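Putting the sweaters away properly this year

14th December

I only own a few heavy sweaters, and for years I hung them. They went on the same hangers as my shirts, in the front closet by the stairs, and every spring the shoulders had those little points in them that no amount of steaming would take out. In March I bought a Ferkholm dresser secondhand, four drawers, one of which sticks, and moved all the knitwear into it. So now everything gets folded, and I've had to learn how.

The red one is the problem. It's a Fistach, a high collar with ribbing on the front and plain sleeves, and it is the thickest thing I wear. I paid 45 dollars for it at an outlet, and that was with the discount. It's a good sweater. It also takes up half a drawer if I fold it the way I fold a sweatshirt, and the drawer is 19 inches wide on the inside, so there isn't any slack.

What I used to do was lay it face down, bring both sleeves straight across the back, and fold the body up in half. That puts two sleeves and two layers of body in the same place, and with ribbing this thick you end up with a lump in the middle and nothing at the ends. The drawer would catch on the lump when I closed it. I also got a crease across the chest that stayed until I'd worn the thing for a few hours.

The way I do it now is slower. I fold on the bed, with the spread pulled flat first. The floor collects too much hair and the top of the dresser is too small. I bring one side in to about the middle of the neck, then turn the sleeve down so it runs along the body and doesn't cross it. Same on the other side. The sleeves don't sit on top of each other that way. If they're too long, and on this one they are, I turn the cuff end back up a few inches. Then I smooth it with the flat of my hand and fold from the hem in thirds.

The collar I leave alone. I tried folding it down inside and it came out with a ridge. It stands up a bit at first and then the drawer flattens it.

Some things I've settled on after doing this a few times:

Wash before storing, even if it looks clean. I use Mohmand wool wash, one capful in the bathroom sink, cool water. It doesn't smell like much.

Dry flat on towels for two full days. I have put one away after a day, thinking it was fine, and the inside of the collar was still damp when I took it out.

Take the lint off before folding. The red one picks up everything, and pale fuzz shows on it from across the room. I bought a Ludon fabric shaver that says it's good for 1,000 hours, and I also keep an ordinary sticky roller in the top drawer. The shaver is fine on the plain parts. I don't use it on the ribbing after it snagged a loop on my gray cardigan. The roller does most of the work anyway.

Heaviest on the bottom. I had the red one on top at first because I wear it most, and it squashed the thin merino ones underneath into something like placemats. Now it has its own end of the drawer with one scarf on it.

I looked at vacuum bags too and decided against them. I used them once for a comforter and it took a week to puff back up. There was also a cedar block that came with the dresser, which had no smell left. I sanded it with the rough side of a nail file, and now it smells a little.

The drawer that sticks is still sticking. I rubbed a candle along the runners and got about a month out of it. The next thing to try is taking the whole drawer out and checking whether the bottom panel has bowed, but that means unloading all of it, and I just got it loaded.

I still have the gray cardigan to wash and two pullovers that need a button or a cuff fixed before they go in. The coats are staying on hangers. I did count up what the dry cleaner charged me last winter and I'd like to spend less than that, so the hand washing will probably continue.

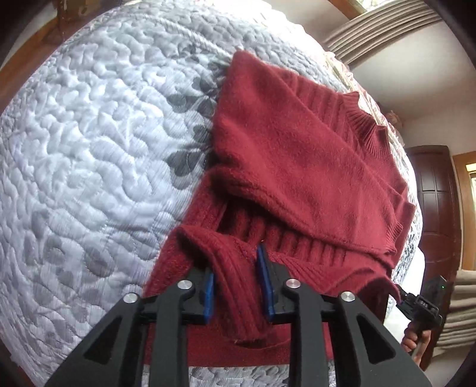 Dorrie
Have you tried rolling the thick ones? I gave up on thirds with anything that has a big collar. I fold the sleeves in like you do and then roll from the hem up, not tight, and stand them on end in the drawer. No crease across the front at all. It does need a deep drawer, so measure first. And for the runners, bar soap lasted longer than candle wax on mine.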